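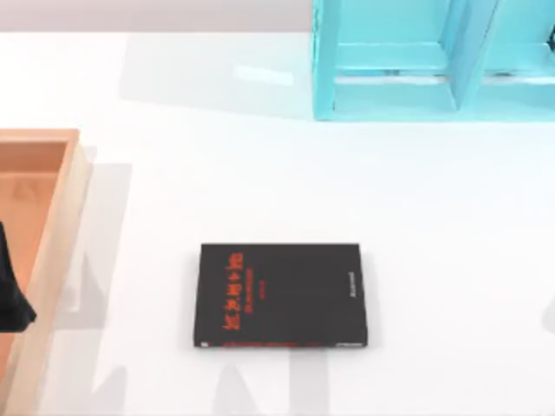 보도자료 > 연구개발

라트몬트, 집먼지진드기 알레르기 설하정 '탭셀' 임상 2상 참여자 2,039명 등록 마쳐

당초 목표 2,000명 넘어서… 주요 결과는 7월 공개 예정

(아이드컴) 2021-02-03 – 알레르기 질환 치료제를 개발해 온 제약기업 라트몬트(Latmont)는 집먼지진드기 알레르기성 비염 환자를 위한 설하정 후보물질 '탭셀(Tapsell)'의 임상 2상 시험에서 참여자 등록을 모두 마쳤다고 밝혔습니다. 최종 등록 인원은 2,039명으로, 시험 계획서에 적어 두었던 목표 인원 2,000명을 넘어섰습니다. 등록이 끝난 참여자들은 이미 각 시험기관에서 복용을 시작했거나 첫 복용 일정을 받아 둔 상태이며, 라트몬트는 오는 7월에 주요 결과를 공개할 계획입니다.

집먼지진드기 알레르기는 꽃가루 알레르기와 달리 계절을 크게 타지 않습니다. 봄이 지나면 한숨 돌릴 수 있는 분들과 달리, 이 알레르기를 가진 분들은 이불을 털고 침구를 삶고 방을 닦으면서도 아침마다 재채기로 하루를 여는 일이 일 년 내내 이어지곤 합니다. 콧물과 코막힘 때문에 잠을 설치고, 잠을 설친 탓에 낮에는 일이나 공부에 집중하기 어렵다는 이야기를 저희는 오랫동안 들어 왔습니다. 생명을 위협하는 병이 아니라는 이유로 참고 지내시는 분이 많지만, 참고 지내는 시간이 결코 짧지 않다는 점에서 라트몬트는 이 분야의 연구를 꾸준히 이어 왔습니다.

탭셀은 혀 밑에 넣고 녹여서 복용하는 정제입니다. 몸이 알레르기 원인 물질에 조금씩 익숙해지도록 돕는 면역치료의 한 갈래로, 증상이 나타날 때마다 가라앉히는 약과는 접근 방식이 다릅니다. 면역치료는 오래전부터 주사 형태로 쓰여 왔지만, 정해진 날마다 병원을 찾아야 한다는 점이 직장인과 학생, 어린아이를 돌보는 부모님들께는 적지 않은 부담이었습니다. 이번 후보물질은 첫 복용만 의료진이 지켜보는 가운데 병원에서 하고, 이후에는 집에서 스스로 복용하도록 설계되었습니다. 다만 탭셀은 아직 시험 단계에 있는 물질이며, 효능과 안전성이 확립되었다거나 어느 나라에서든 허가를 받았다는 뜻은 아니라는 점을 분명히 말씀드립니다.

이번 2상 시험은 무작위 배정, 이중 눈가림, 위약 대조 방식으로 진행됩니다. 참여자는 서로 다른 2가지 용량의 탭셀 복용군 또는 위약 복용군에 배정되며, 참여자 본인도 시험 담당 의사도 누가 어느 군에 속하는지 알 수 없습니다. 참여자들은 날마다 전자 일지에 코와 눈의 증상, 그리고 함께 사용한 약을 기록하게 됩니다. 일차 평가변수는 증상 점수와 약물 사용 점수를 합한 종합 점수이고, 수면의 질과 일상생활의 불편 정도, 이상반응의 빈도와 정도도 함께 살펴봅니다.

시험 운영은 임상시험수탁기관 필라드(Pillard)가 맡고 있습니다. 필라드는 시험기관 선정과 모니터링, 자료 관리와 통계 분석을 담당하며, 라트몬트와는 앞선 1상 시험 때부터 함께해 왔습니다. 두 회사는 이번 시험을 준비하면서 전자 일지의 화면을 여러 차례 고쳤습니다. 글자를 키우고, 한 화면에서 묻는 내용을 줄이고, 하루를 빠뜨렸을 때 다음 날 당황하지 않고 이어서 쓸 수 있도록 안내 문구를 새로 썼습니다. 사소해 보이는 일이지만 일지를 쓰는 분들께는 매일 저녁 마주하는 화면이기에, 저희로서는 공을 들이지 않을 수 없었습니다.
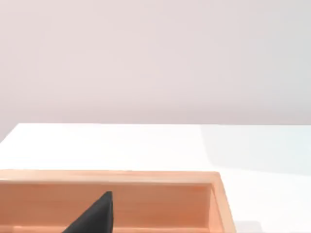 참여자 등록 과정이 처음부터 순탄했던 것은 아닙니다. 감염병 유행으로 병원 방문을 꺼리는 분이 많았고, 코막힘이나 재채기 같은 증상 자체가 걱정거리가 되다 보니 선별 검사를 미루는 경우도 있었습니다. 라트몬트와 필라드는 설명과 상담 가운데 대면이 꼭 필요하지 않은 부분을 전화와 화상으로 옮기고, 시험약을 자택으로 보내는 절차를 마련하여 윤리심의를 거친 뒤 적용했습니다. 방문이 꼭 필요한 검사는 시간대를 나누어 대기실이 붐비지 않도록 했습니다. 불편한 여건 속에서도 마음을 내어 주신 참여자와 가족분들, 그리고 일정이 바뀔 때마다 일일이 전화를 돌려 주신 시험기관의 간호사와 연구 코디네이터분들께 이 자리를 빌려 깊이 감사드립니다.

라트몬트 임상개발 책임자는 "등록 마감 소식을 들은 날 저희 부서 사람들은 참 오랜만에 서로 수고했다는 인사를 나누었습니다"라며 "물론 등록은 시험의 한 단계이고 정말 중요한 것은 이제부터 모일 자료이지만, 이만큼 많은 분이 저희 연구를 믿고 참여해 주셨다는 사실만으로도 어깨가 무겁고 또 고마운 마음입니다"라고 말했습니다. 이어 "결과가 어떻게 나오든 숨김없이 공개하고, 참여해 주신 분들께는 쉬운 말로 정리한 요약본을 따로 보내 드리겠습니다"라고 덧붙였습니다.

필라드의 사업 담당 임원은 "시험기관마다 사정이 달라서 한 가지 방식으로는 도저히 진행할 수 없었는데, 라트몬트가 현장의 의견을 귀담아듣고 필요한 변경을 빠르게 결정해 주어 큰 도움이 되었습니다"라며 "남은 기간에도 참여자의 안전을 가장 앞에 두고 자료의 품질을 꼼꼼히 챙기겠습니다"라고 밝혔습니다.

시험에 쓰이는 탭셀은 전량 라트몬트의 아이드컴(Idcombe) 공장에서 생산됩니다. 설하정은 입안에서 빠르게 녹아야 하는 만큼 습기에 민감하여, 회사는 정제를 하나씩 밀봉하는 포장 방식을 택하고 포장 구역의 습도를 따로 관리하고 있습니다. 아이드컴 공장에서는 냉장 설비 없이 실온에서 보관하는 조건을 전제로 장기 안정성 시험도 함께 진행하고 있습니다. 실온 보관이 가능하다는 점이 자료로 뒷받침된다면 출장이나 여행이 잦은 환자분들도 복용을 거르는 일이 줄어들 것으로 회사는 기대하고 있습니다.

라트몬트는 주요 결과가 나오는 대로 보건당국과 후속 시험의 설계를 협의할 예정입니다. 2상 결과가 긍정적일 경우 용량을 하나로 정해 3상 시험으로 넘어가게 되며, 청소년을 대상으로 한 별도의 시험도 검토하고 있습니다. 3상 시험의 규모와 시작 시기는 아직 정해지지 않았고, 정해지는 대로 다시 알려 드리겠습니다. 상세한 자료는 학술대회 발표와 논문을 통해서도 공개할 생각입니다.

이번 시험의 등록은 마감되어 새로운 참여 신청은 받지 않습니다. 그동안 전화와 편지로 참여 방법을 물어 오신 분들이 많았는데, 모두 모시지 못해 송구한 마음입니다. 현재 치료를 받고 계신 분은 복용 중인 약을 임의로 바꾸거나 중단하지 마시고 담당 의료진과 먼저 상의해 주시기 바랍니다.

라트몬트 소개
라트몬트는 아이드컴에 본사와 생산시설을 둔 제약기업으로, 알레르기성 비염과 결막염을 비롯한 알레르기 질환의 치료제를 연구하고 생산합니다. 작은 점안액 제조사로 출발하여 지금은 설하 면역치료를 핵심 연구 분야로 삼고 있습니다.

필라드 소개
필라드는 호흡기와 알레르기 분야를 전문으로 하는 임상시험수탁기관으로, 시험 설계에서 통계 분석까지 임상개발의 전 과정을 지원합니다.

미래 전망에 관한 안내
이 보도자료에는 결과 공개 시점과 후속 시험 계획 등 앞으로의 일에 관한 내용이 들어 있습니다. 이는 작성 시점의 판단에 따른 것으로, 시험의 진행 상황이나 규제 기관과의 협의 결과에 따라 실제와 달라질 수 있습니다.

문의
라트몬트 홍보팀 (아이드컴 본사)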